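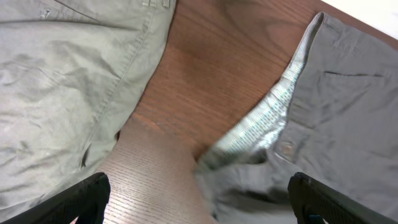 Why Is Folding Pants So Hard for a Robot?

You have probably been told that folding your clothes takes two minutes. Please pass that on to the robots, who find it much harder.

A metal block is easy for a robot. It has the same shape today that it had yesterday. Cloth has no such manners. Drop one pair of pants on a table 9 times and you get 9 different heaps, and a robot that has learned the first heap may be baffled by the second.

The team at the Nyaga lab wanted to know what helps. They had a robot called Surum, which has two black fingers and no opinions about fashion. People steered it by hand through 700 folds while it recorded what its wrist camera saw and how its fingers moved. Then a computer program hunted for patterns in all that. This is called learning from demonstration. You do it too, whenever you copy somebody tying a shoe.

Next came the test. Surum got 118 tries on clothes it had never met. One version of the program had practiced only on smooth, tidy clothes. The other had practiced on wrinkled ones as well, and it won easily. The tidy version kept mistaking creases for edges and pinching the middle of things.

Look at a crumpled shirt of your own and see if you can tell a seam from a wrinkle. A seam has stitches. A wrinkle goes away when you pull the cloth. You worked that out when you were small, and Surum needed 700 lessons and is still shaky on pockets.

Try it at home: fold a T-shirt using one finger and one thumb on a single hand. Time yourself. Then do a fitted sheet, if you have all afternoon.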